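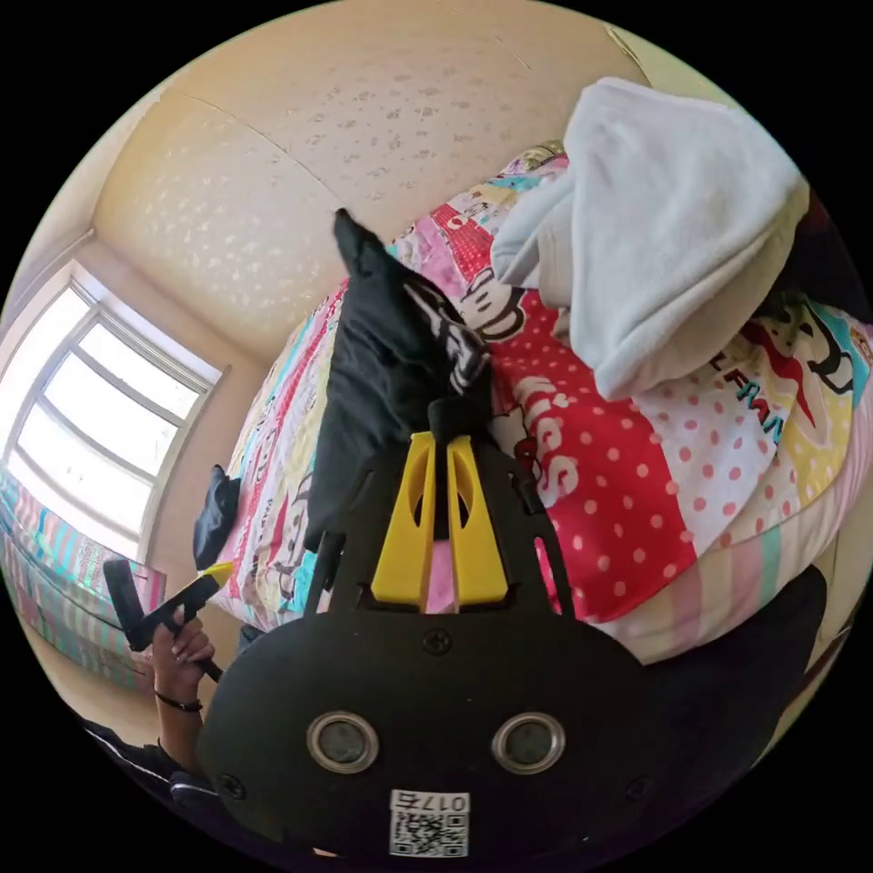
**Keeping your word in small matters**
Notes for the evening talk, October. Keep the pace slow. Water on the left side.

**Opening**

- Thank Ladan Ghorbani for the invitation.
- Start with the returned book. I borrowed it from Gholamreza Yazdani and kept it four years. He never asked. I stopped calling him during that time, and the book was the cause.
- Pause there.

**First point: small promises are where habit forms**

- Most of us are rarely asked to do anything brave. We are asked to call back, to show up at seven, to pay for our share of lunch.
- A person who is careless with these gets used to the feeling of letting someone down. After a while he hardly feels it.
- Story of Touran Yazdani's shop in Trodholm. She wrote every promise to a customer in a ledger, even "will look for blue thread." One year came to 1,433 entries. She went through them in the winter and found 40 she had missed. She wrote to each of those people.
- Don't rush the letters. Read the short one aloud (yellow card).

**Second point: promise less**

- Many broken promises were made to end an awkward moment. "Sure, I'll come by."
- Say "I can't" early. It costs a minute of discomfort.
- Pejman Ansari's rule at Lavham: no yes until he has looked at the week ahead. His crew complained at first. Within a year they were doing the same.
- Skip this story if we started late.

**Third point: what to do after you fail**

- Tell the person before they find out.
- Leave out the long excuse. One sentence is enough.
- Offer a new date only if you mean it.
- Back to the book: I drove it over myself. He made tea. We talked for two hours, mostly about his knees.

**Close**

- Ask everyone to think of one thing they owe, under a week's work. Give them a full minute of quiet.
- Homa Farahani takes questions with me. Chairs are set for 136, so repeat each question into the microphone.
- Handouts are by the side door, 300 printed.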